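Ristska opens orders for its two-arm folding station

Ristska is taking orders this month for Zemera, a tabletop station with two arms that folds small flat laundry. It is aimed at salons, gyms and car detailers who go through a lot of microfiber towels. The kit includes both arms with two-finger grippers, the control box and the folding software.
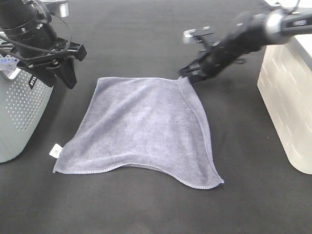

Setup is a half-day job for one person. The arms clamp to any sturdy table, and the software comes with 3 fold patterns. Towels up to 60 by 40 cm are supported. Larger pieces can be tried, but Ristska does not promise results with them – bath sheets in particular.

Thin cloth has been the hard part, and the current release grips by the hem where it can. There is also a wrist camera on each arm, so the operator can check a grip from the screen.

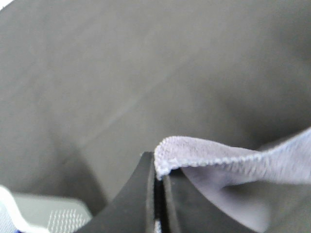

Van Dijk handles sales and spare parts, and Pisar does the on-site training. A 3-month rental is available for shops that want to try a station first – the fee comes off the price if they keep it. Orders placed by Thursday go into the January delivery.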